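Kolard Makers' Centre, Urkville
Pre-Demonstration Safety Checklist: Spring-Driven Launching Devices
Build reference 337
Inspection date: Monday, July 3, 2023
Inspecting officer: Ruxandra Grecu
Builder: Alina Costache

Part A: Device

A1. Trigger guard fitted and secured. Satisfactory.
A2. Mechanical safety catch holds at full draw. Satisfactory. Tested 24 times without release.
A3. Main spring free of corrosion, cracking or permanent set. Satisfactory. Spring replaced in March; the supplier's certificate is on file.
A4. Emergency stop cuts power to the winding motor. Not satisfactory. The motor stopped, but the button did not latch and the motor could be restarted without a reset. A latching switch is to be fitted before the device is wound again.
A5. Projectiles blunt-tipped and individually numbered. Satisfactory. Sharpened projectiles remain prohibited under the Centre's rules, including for filming.

Comment: The builder has asked whether A4 may be deferred until after the demonstration. It may not. 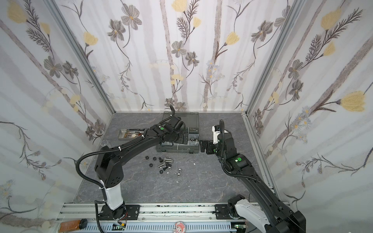
Part B: Range and spectators

B1. Backstop rated for the heaviest projectile. Satisfactory.
B2. Polycarbonate screen between firing line and spectators. Satisfactory, with comment. Light scratching on the lower panel; no cracks at the fixings.
B3. Spectator line marked 4 metres behind the screen. Not satisfactory. The tape has lifted near the roller door and must be re-laid.
B4. Range officers rostered. Satisfactory. Luminița Neagu and Lenuța Anghel are confirmed for both sessions.
B5. Eye and hearing protection available for all participants. Satisfactory.

Outcome: Conditional. Two items outstanding (A4 and B3). The device is to be stored unwound, with the key held at the front office — it is not to be released to the builder until both items are signed off.

Reinspection to be arranged with Alina Ilie, Erkstead office.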